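## Mockus Tattoo Aftercare Balm, 26 g tin

We started making this balm in the back kitchen of the Cledstead shop, mostly because Suryani Sembiring had grown tired of sending people home with a square of cling film and a vague instruction to "keep it moisturised". She mixed the first batch for her own forearm (a long piece of ferns and seed heads, done over three sittings) and then for anyone who asked, and before long rather a lot of people were asking!

It's a soft, plain balm made from shea butter, sunflower oil, beeswax and a little calendula. There's no perfume in it and no colouring. It goes on thinly, sinks in within a few minutes and won't leave your sleeves greasy if you give it a moment before getting dressed. It does contain beeswax, so it isn't suitable for vegans, and we're sorry about that. Elin Griffiths is working on a version with a plant wax, but it keeps setting too hard in January and she's not happy with it yet.

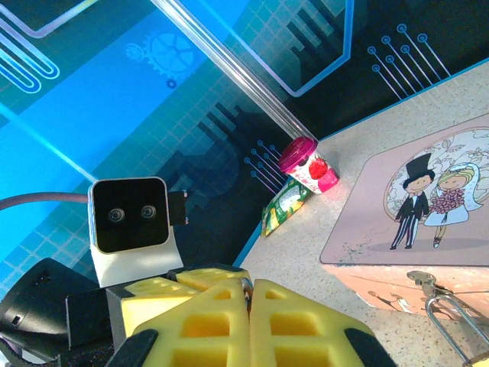 A tin goes further than you'd think. Warm a bit the size of a pea between clean fingers and smooth it over until the skin has a slight sheen, and if it looks shiny you've used too much, so blot it with kitchen paper. Always wash your hands first, and follow whatever your own artist has told you about when to begin, even if it's different from what your friend's artist said. Plenty of our regulars carry on with it for years on older work, especially the faded blue and black pieces from their service days that have gone a bit dry.

If your tattoo is hot, swollen or weeping, please leave the balm alone and speak to a pharmacist or your doctor.

**Details**

- Weight: 26 g
- Price: £11, or £16 with a cotton pouch
- Tin: screw lid, refillable at either shop
- Once opened: use within 3 months
- Contains: beeswax, shea butter

**Collecting and posting**

You can pick up from Cledstead or from our smaller shop in Carnton, where Selvaraj Haque keeps a few tins behind the counter and will happily let you try some on the back of your hand. Posted orders are packed by Yetunde Ogundipe, who leaves the tins somewhere cool overnight in warm weather so they travel better. If yours does arrive soft, stand it in the fridge for an hour and it'll firm up nicely.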